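Cling fault (hand-held grippers)

A cling fault is what I call it when a gripper opens its jaw and the thing it was holding doesn't leave. You'll also see it written up as a failed release or a sticky drop, and the older pages on this wiki say "hang-on", but cling fault is the name most of us at Stulovero ended up using, so that's where I've put the article. It mostly happens with light stuff: tissues, thin plastic bags, sweet wrappers, the odd paper napkin. Anything with a bit of weight to it falls away by itself and you never think about it.

I should say I came to this from the floor side and I'm no engineer, so if you want the maths, go and read Cristóbal Orellana's page on pad friction. He'll forgive me for skipping it.

Background

The Fotska is a hand-held gripper. You carry one in each hand, do an ordinary job with them (tidying a table, putting rubbish in a box, folding a cloth) and the recording of what you did is used later to teach a robot arm the same job. The marker cubes let the system work out where each gripper is. The arm never sees you, only what the grippers did, and it believes all of it — including your bad habits.

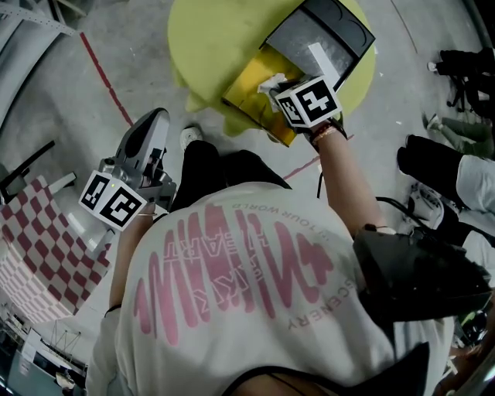
Which is how cling faults get from a person to a machine. When I let go of a tissue and it stays on the pad, I give my wrist a little shake. I don't decide to do it, my hand just does! Do that often enough in your recordings and the arm learns that a shake comes at the end of every drop, tissue or no tissue. A person shaking a gripper over a box is harmless. An arm doing it with a mug it has only half let go of is another matter, and that was the Quezada trouble.

The Quezada trouble

In December we had 75 recordings of a clearing-up task, and the arm at the Quezada site was trained on the lot. For the first few runs it looked lovely. Then it went to put a cup down, opened part of the way, did the shake and threw the cup off the side of the bench. It landed well away from anyone, but the arm carried on as if the cup were where it should be, went back for the next thing and closed on the edge of the bench instead. Somebody hit the stop button. I was eating a sandwich at the time and heard it from the kitchen.

Rocío Jaramillo went back through the recordings afterwards and found the shake in 49 of them. Only 11 of those had a real cling in them. The rest were people (me included, I'm sorry to say) shaking out of habit, much as you tap a spoon on the side of a pan.

Causes

The pad is the first suspect. A soft, textured surface is very good at holding slippery things and not much good at letting them go, and a thin bag will wrap itself over the rim if it gets half a chance. Dry air makes it worse. So does a pad that has picked up glue from old tape, and we went weeks without spotting that one.
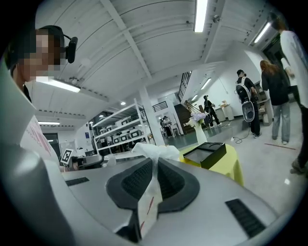

A crumpled plastic bag draped over the padded jaw of a hand-held gripper.

The second cause is opening too little. Beginners let go by a finger's width, as they would with their own hands, and that doesn't clear the pad. I still catch myself at it late in the afternoon.

The third is plain hurry.

What we do now

Open the jaw all the way, wait, then back straight off. If the thing is still hanging there, lower it until it touches the box or table and drag it off against the side. No shaking. If you do shake, say so and mark the recording, and it gets pulled before training. Pads are wiped before each session and swapped when the mesh starts to go shiny.

On the arm side, Brillell, who look after the control software, added a check that won't allow any quick wrist movement until the jaw is fully open. It did slow the arm down, and there was some grumbling about that. I'm all for it.

Open questions

The check only knows how far the jaw has opened. It can't tell whether anything is still stuck to the pad, so an arm can still wander off trailing a bag behind it. Cristóbal wants to use the gripper's own camera for this. Rocío thinks a rougher lip on the box would do the job for a lot less money. I've asked them both to put their notes on the talk page — so far only Rocío has.

See also: Pad wear; Half-open release; Marking a bad recording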